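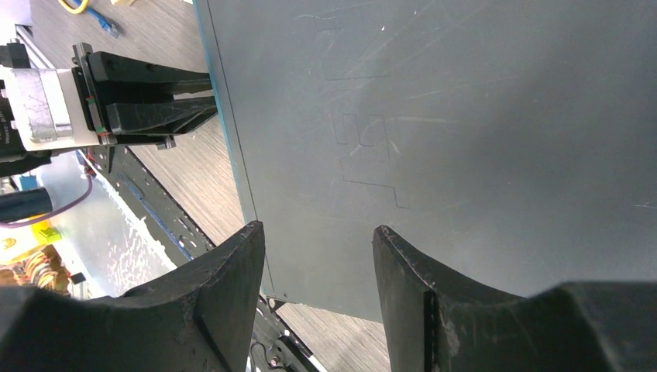

Slide 1 – Scratches and all

Hi everybody, thanks for having me back at Clevimton. Last time was January and I ran over by a mile, so I've got notes this time and I'm going to try to stick to them. (Drink some water. Slow down.)

My subject is big flat boards that have been knocked around a bit, and how I decide which ones to keep. I look at the face first, always. There are long pale scratches running on the diagonal, and then those fine dark lines with the square corners, stepping down and across. I love those! A scratch goes wherever it wants, but square corners make me stop and ask if somebody meant them. Leave this up a while and let people find the little V-shaped scuff for themselves.

Mention Dunstan here. We went through 326 used boards in the Dunstan store and I'd have thrown out half of them on the first morning. By the end I'd changed my mind on nearly all of those, mostly from tilting them toward the window and looking again.

Slide 2 – Getting it down flat

Okay, so handling. I used to drag boards by one corner (don't groan, you've done it too). Most of the fresh marks at Dunstan were ours, I'm sorry to say. Now it's two holds, well apart, and you clear the spot before you pick anything up. Stands go to the back, small stuff goes in a corner where you won't step on it. 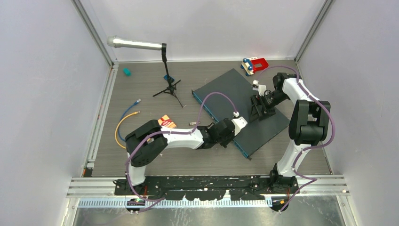 Dark board on the diagonal, with the mic stand and the small teal block on the floor too.

Look at the edge on this one, the thin blue trim. Edges get hit first, so I run a thumb along the whole way before I even think about cleaning. Soft dry cloth, then a barely damp one, then stop. I once spent an entire afternoon rubbing at a pale streak at Skerkeck and all I got was a bigger pale streak.

Ask the room – who has tried crayon or wax on a dark gray surface? Wait for hands. If it's the same crowd as Sturkmont this could go on, so two answers and move along.

Slide 3 – Square or crooked?

I like a board turned at an angle while I'm checking it. You get a corner toward the back and a corner toward you, and you can come at the face from a different side without picking it up again.

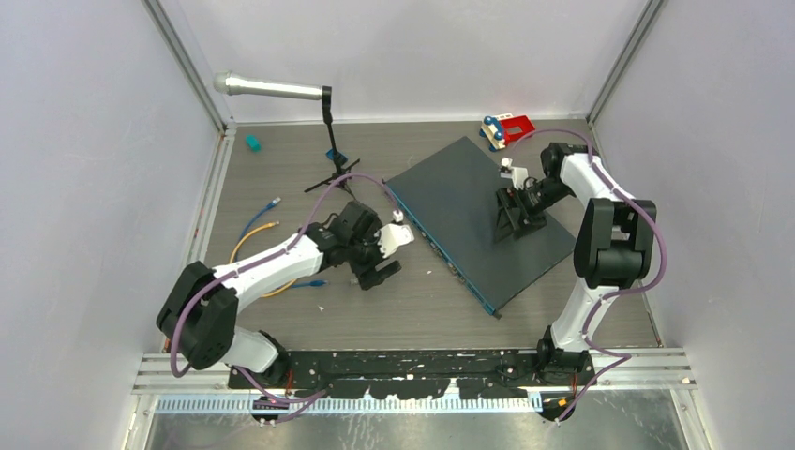
One of the Sturkmont regulars told me I had this all wrong, and that a board should sit square to the table so you can check the edges against something straight. Fair point, and for a warped board I'd agree. For scratches I'm sticking with crooked.

Handout's by the door. It has the cloth list and the sorting sheet we used at Dunstan – take two if you've got a friend with a garage. Questions till they turn the lights off.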